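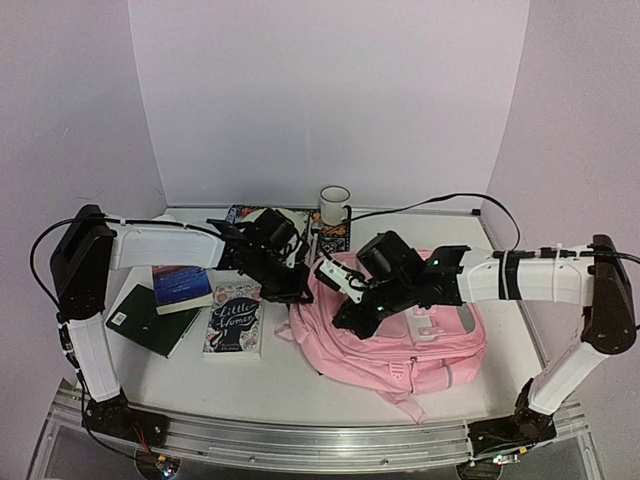

Photo: Mared Kneath / Vistia

About us
2 min read

We're Vistia, a team of six in Pastatlow, and we love teaching pairs of robot arms to tidy up! Our method, Drevano, learns both arms as one – books, bowls, a mug, a soft pink backpack, all on the same table.
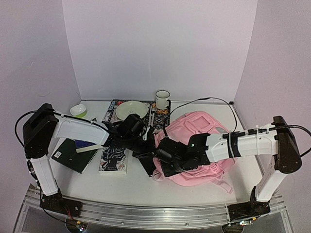

Seren Prosser began it in March with 387 demonstrations. We now have 2,545, and bags are still our favourite problem (straps go everywhere).

We use cookies to count visits. OK
Contact | © Vistia | Back to top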